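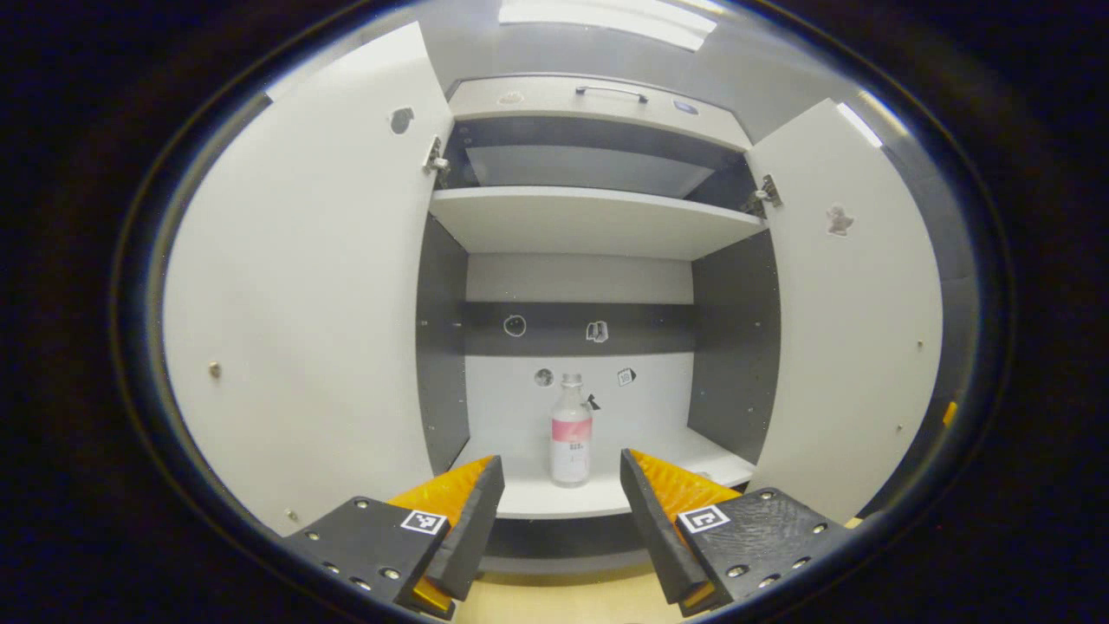 Why Do Sheep Get Shots?

If you have ever sat in a doctor's office with your sleeve rolled up, looking very hard at the ceiling, then you already know something about how a lamb feels in spring. Lambs get shots too! So do calves, and goats, and the barn cat if somebody can catch her.

On the Krawczyk farm, just outside Nununbridge, the lambs get their first one when they are still small enough to be picked up and held like a big woolly loaf of bread. The farm vet is Jadwiga Kołodziej, and she is very quick. Most lambs give one surprised bleat and then trot back to find their mothers.

What is in the shot?

A shot like this is called a vaccine. It teaches the lamb's body what a certain germ looks like, a bit like showing a guard dog a picture of a burglar. The germs in the vaccine have been killed or made very weak, or sometimes only little pieces of them are used. The lamb's body studies them and starts making tiny helpers called antibodies. If the real germ turns up later, the antibodies already know what to look for.

Some vaccines need a second dose a few weeks later, to remind the body of its lesson. That second one is called a booster (you may have had one yourself).

What about the brand new lambs?

A lamb that was born this morning hasn't had time to learn anything about germs. Luckily its mother helps. The first milk she makes is thick and yellowish and has a lovely long name, colostrum, which you say like this: kuh-LOSS-trum. It is full of her own antibodies, and the lamb needs to drink it in the first hours of its life. That is why a farmer may be out in the barn at 3 in the morning, in pajamas and rubber boots, making sure a sleepy lamb gets its breakfast.

Does every sheep need one?

The Krawczyks keep 200 sheep, and they all share the same grass, the same water and the same muddy gate. When one sheep catches something, it can pass it along to its neighbors. With some illnesses, if nearly all the sheep are protected, the germ has a hard time finding anyone to make sick, and so even the one who missed her turn is a little safer.

Words to know

Antibody: a tiny helper in the blood that sticks to a germ so the body can fight it.
Booster: another dose of a vaccine, given later on.
Colostrum: the first milk a mother makes after her baby is born.
Flock: a group of sheep that live together.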